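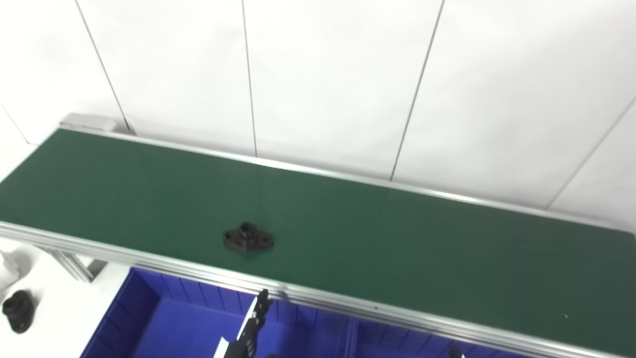
Sorting by Hand in Granmont

At 7 in the morning the lights are already on at Dalsgaard, a small workshop in Granmont that takes old bearing housings from farm machines, cleans them, paints them and sends them back to work. Most people have never thought about a bearing housing. It holds the bearing, the bearing holds the shaft, and when one of them breaks in the harvest, the whole farm stands still.

Halldóra Bjarnason started the business with her cousin Leif Lund. She tells me that the flanged type with two bolt holes is the one they meet most often. "It is a simple shape," she says. "You have the hub, the bore and two ears. But the ears crack, and a crack under paint is very hard to find."

For this reason every part is looked at by a person before it goes in a bin. The green belt was bought in March. Before it came, the parts were carried on trays, and Leif had pain in his back for the most of each winter. Now he stands in one place, takes the part, turns it over and feels the edge of the holes with his thumb. The blue bins have compartments, so that two sizes can share one bin without being mixed.

Last year the workshop repaired 1,031 housings. Halldóra keeps the number on a paper by the coffee machine. She would like to do more, but she does not want to hurry the looking.

I tried it myself for 20 minutes. I let one cracked housing pass, and Leif took it back from the bin without a word and showed me the line beside the hole, thin like a hair. After that I worked much slower.

Text: Nanna Thoroddsen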